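17 April 2023
Clamp bench, Dirau shop. Written by Selamawit Mamo, with notes from Eldana and Deok-su.

Carried on with the crank trial. The job is still the narrow one we agreed on in December: the arm takes the handle of the C-clamp, turns it, lets go. Placing the clamp and deciding how tight it should be stay with whoever is on the bench.

For anyone reading who wasn't at the planning meeting, the glue-up people turn clamp handles for most of a shift. Adanech kept a tally for us on the Ludik order and got 563 clamps opened and closed by the end of it. She has had her wrist strapped twice over the winter. Tsegereda switches hands after lunch, and says she is slower left-handed and gets asked why. So that is where the request came from. The front office would like it to be about output as well. I have asked them to leave that alone until we have something that works.

Setup same as last time except for the grip height, which Deok-su lowered a little in Fluvow. He also slowed the approach. The old speed made people pull back from the table, and then the clamp had no one on it.

17 tries logged. 8 of them went the full turn and released without help. The rest:
- gripped too high on the handle and slid off
- gripped fine, clamp rotated on the table instead of the screw
- stopped on force limit partway round, Deok-su thinks the limit is set too low
- one where I hit stop myself, no fault, I didn't like where the cable was

I wrote the cause next to each try in the log, so don't go by this list for numbers.
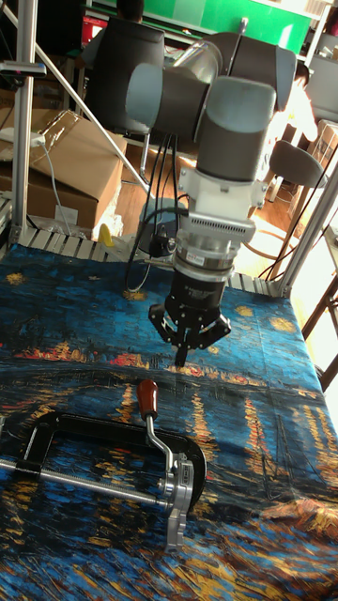

C-clamp lying flat, arm over the table.
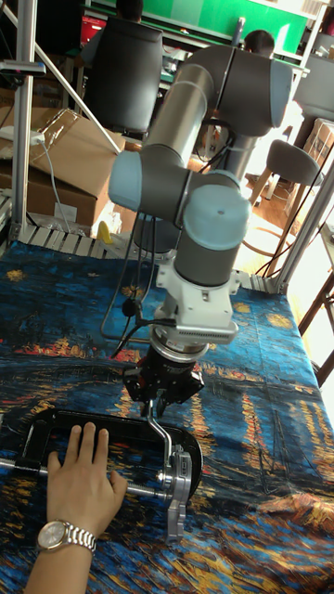

The second kind of failure is the one that matters for the floor. A clamp on a real glue-up is already bearing on wood and mostly stays put. A loose one needs a person holding the frame, and then we have swapped turning for holding. Adanech tried it and said holding was easier on her wrist but more boring, and that she wouldn't want a whole shift of it. Eldana's view is that we should build a fixture and skip the holding altogether. I agree, but I want a few more sessions with people in the loop first, so they get a say in where the fixture sits and which side they load from.

Other things that came up at the bench:

Tsegereda asked who sets the tightness. At present she snugs a clamp by feel, and she backs off if the glue squeezes out too fast. The arm has a torque number and that's all. We talked it over and left it that the arm will bring the screw up to light contact and the person does the last part. That keeps some of the turning but the long dull stretch of it goes. She was fine with that. Deok-su would prefer to try a full close on scrap. No objection, scrap only.

Adanech asked if the bench goes from two people to one. I told her I haven't been told so and would ask. I did ask, and the answer from the Gashaw office (no relation to her, she gets tired of saying so) was that staffing on glue-up is unchanged through this order. I have requested that in writing and will tape it in here when it comes.

Noise was not a problem. Talking across the table was easy enough.

To do
Deok-su: raise force limit one step, repeat the partway cases. Reroute the cable.
Eldana: sketch a fixture, two versions, one for left-hand loading. Show Tsegereda before cutting anything.
Me: get try number 119 out of the shared log, it was entered twice. Ask for the written staffing answer again if it hasn't come by next session.
Handle grip is getting greasy, wipe it down before starting.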